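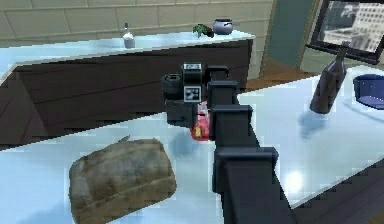

Kitchen Burns and Scalds: What to Keep on Hand and What to Do First

Most burns at home happen at the stove or near the kettle, and most are small. The first few minutes matter more than anything you put on the skin later. These tips are taken from the home safety handout Veerle Declercq and Hongmei Ren use in their Tuesday evening first aid class.

Cool it right away
Hold the burn under cool running water for 20 minutes. Cool tap water is fine. Do not use ice, which can damage the skin further. A small child can get chilled, so keep the rest of the body warm while you cool the burned part.

Take off rings and watches
Do this while the water is running. Fingers and wrists swell fast. Leave anything that is stuck to the skin where it is.

Cover it loosely
Plastic wrap straight from the kitchen drawer makes a good cover. Throw away the first turn of the roll and lay a clean piece over the burn. Do not wind it around an arm or finger. A nonstick pad works too. Skip the butter, oil, toothpaste and egg white, and leave blisters alone.

Know when to call
Call 911 if the burn is large or deep, if the skin looks white or charred, or if the person has breathed in smoke or is having trouble breathing. Burns on the face, hands, feet or genitals need medical care, and so do burns that go all the way around a limb. Get a baby or an older person checked even when the burn looks minor.

Stock a kitchen drawer
The first aid kit in the hall closet is too far away when you are at the sink. Keep these in the kitchen:
Nonstick pads in two sizes
A roll of gauze and paper tape
Blunt-tip scissors
Disposable gloves
A card with your street address and the nearest cross street

The last item is for guests and babysitters, who may not know what to tell the dispatcher.

If a pan catches fire
Turn off the burner if you can reach it safely. Slide a metal lid over the pan and leave it there until the pan is cold. Never use water on burning grease, and don't carry the pan outside. If the fire spreads – or you have any doubt – get everyone out, close the door behind you and call from the yard.

Check the drawer in June and again in winter. Gloves get brittle and tape dries out.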